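Chapter 7
Light We Make

Before you read
Find a room with at least two different lamps in it. Switch on one, look at a sheet of white paper under it, then switch it off and try the other. Write down any change in the color of the paper. Keep your notes, as you will need them in Section 7.3.

In the river town of Umlow there is a street that used to be lit by 96 gas lamps. Every evening a lamplighter walked the length of it with a long pole, and every morning he walked it again to put them all out. People who grew up there remembered the small pop each lamp made as it caught, and the way the light came down the street one doorway at a time. When the town changed over to electricity, the whole street lit up at once. Some families came outside just to look at it!

Think about how large a change that was. For most of human history, the only way to make light was to burn something. Wood, animal fat, beeswax, whale oil, kerosene and coal gas all gave light in the same basic way: a flame made tiny bits of soot so hot that they glowed. The light was yellow, it flickered, and it used up air and fuel. It was also expensive. In a poor household a candle was something to be saved, and a lot of sewing and reading was done by the fire or not at all.

Hot things glow
The electric bulb got rid of the flame but kept the heat. Inside the glass, a thin wire called a filament carries a current and gets so hot that it shines. An early carbon filament might run at around 2,200 kelvin, a temperature that gives a soft orange-yellow light. Later filaments were made of tungsten, a metal that can be run much hotter without melting, and their light was whiter. You can see the same thing happen in a toaster or an electric stove – first a dull red, then a brighter orange as the temperature climbs.

This rule is one of the most useful in the chapter, so it is worth saying plainly. The color of a glowing hot object depends mostly on how hot it is. Astronomers use it to work out the surface temperature of stars, and potters once used it to judge a kiln by eye.

A filament bulb has two great drawbacks. The first is that most of the energy going in comes out as heat you can feel and infrared you can't see. The second is that the filament slowly wears away. An ordinary household bulb was expected to last for 1,000 hours, which is less than a year of evenings. In Section 7.2 you will follow the Prendlow school district as it works out the cost of replacing 66 hallway bulbs, year after year, and decides what to do about it.

Light without the glow
Now for the part of the story that is still going on. A light-emitting diode, or LED, doesn't need to be hot to shine. It is a small piece of semiconductor, and when a current passes through it, electrons drop from a higher energy to a lower one and give up the difference as light. The size of that drop sets the color. A small drop gives red, a larger one gives green, and a larger one still gives blue.

Red LEDs came into use in the 1960s, and you would have found them in calculators and digital watches. Green came along soon after. Bright blue was terribly hard, and it took until the 1990s to get there. It was worth the wait! With a blue LED and a coating that turns part of the blue into yellow, you can make white light, and that is how most white LED lamps work. Blue and green are now so common as indicator lights that we hardly notice them. 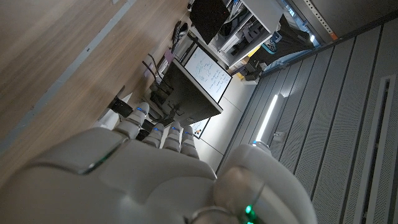
Figure 7.1 Blue LEDs near the fingertips of a white robotic hand, with a green one near the base of the thumb.

As you work through the chapter, keep asking two questions of every lamp you meet. Where does the energy come from, and where does it go?

Key terms
filament, incandescent, kelvin, infrared, semiconductor, light-emitting diode, spectrum

In this chapter
7.1 Flames, wicks and mantles
7.2 The filament bulb and its costs
7.3 Color and temperature
7.4 How an LED works
7.5 Case study: relighting the Katiyar Bridge
7.6 Project: build a Beltovetti box and compare three lamps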